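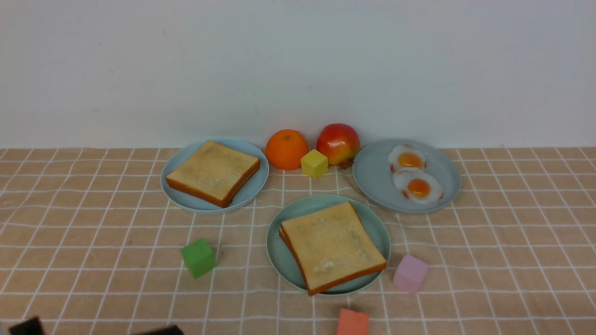
How long should a white tin loaf cool before it goes in the freezer? Overnight on a rack, under a tea towel, and slice it in the morning.

I'll expand on that, as Riet's message covered a few things and only the cooling part got picked up in the replies. Her message first, trimmed a little:

> From: Riet Mertens
> Subject: [vesanbridge-bakers] Freezing tin loaves, and crumbly toast
>
> Hi all,
>
> I've gone over to baking twice a month and freezing the lot, mostly for toast. Flour is the Kerard bakers white, dough is 610 g to a tin, lid on, 195 in the fan oven. Fresh, the bread is fine. Out of the freezer the slices have a dry ring just inside the crust and the corners fall off when I butter them.
>
> I slice as soon as I can stand to touch the loaf, bag it, and it goes in the chest freezer the same afternoon. Does the cooling time matter that much? And would I be better off freezing loaves whole? I have a Rulis slicing guide, so cutting isn't a problem either way.
>
> Also, is anyone adding milk powder? The sheet that came with the tins says to and my mother never did.
>
> Riet

Riet, I think the dry ring is the same-afternoon slicing. A loaf that still has warmth in the middle is giving off steam, and once it's cut that steam leaves through every face of every slice. Some ends up as frost inside the bag. If you shake a bag of your frozen slices and there's loose ice in the bottom, that used to be in the bread.

What I do:

- Lid off and out of the tin straight away, onto a wire rack.
- Tea towel over the top once the crust stops feeling damp.
- Leave it until morning. I bake after tea, so that works out at 10 hours or a bit over.
- Slice, put the slices back together in loaf order, bag, press the air out flat with your hands, and bag again.

The double bagging made more difference here than anything I changed in the dough. The thin bags on the roll from the supermarket are all right for a week. After that I'd want a proper freezer bag on the outside.

On whole loaves, I wouldn't for toast. A whole loaf takes most of the day to thaw on the bench, and you then have to get through it at the same pace as a fresh one. Sliced, you take what you need and it goes into the toaster frozen. If the slices stick, knock the bag on the edge of the bench. Where I do freeze whole is for lunches when the family is up, and I cut those loaves in half first.

On the ring itself, have a look at where your bags sit. My old chest freezer had a cold wall down the hinge side, and anything leaning on it dried out in a fortnight no matter how it was wrapped. Moving the bread to the basket fixed that.

Milk powder: I use it, for colour more than keeping. It browns the toast sooner, so turn the dial down a notch or you'll get dark edges before the middle is hot. Butter does more for softness. I put in 20 g... sorry, no, that's my bun recipe. I'd have to weigh the tin loaf amount next time and post it. It's a good knob of butter, anyway.

Your 195 sounds a touch hot to me with the lid on and the fan going, though ovens vary and mine is a Briem from the eighties with most of the numbers worn off. If the side crusts are thick, that could be part of your corners problem. Try taking the lid off earlier and checking the middle with a probe instead of going on colour. With a lidded tin you can't see the colour until it's too late to do much with it.

One thing I'd leave alone is the dough weight. If the top corners are coming out square and the crumb isn't tight, the tin is full enough. Putting in more dough to get a firmer slice makes a brick, and I've eaten a few.

For the rest of the list, two bits of housekeeping:

1. The Kerard bulk order closes on Thursday. We're at 80 kg and I'd like the orders in whole bags this time, please. If you want half a bag, find someone to share with and send me one name.
2. Whoever has the spare set of lidded tins from the November bake day, could you bring them back to the hall kitchen? The lids don't fit the other set.

Riet, if you try the overnight rack on one loaf and your usual method on the other out of the same batch, I'd like to hear how they compare after a couple of weeks frozen. Mark the bags. I didn't last time and had to guess.

Elīna Eglītis
Vesanbridge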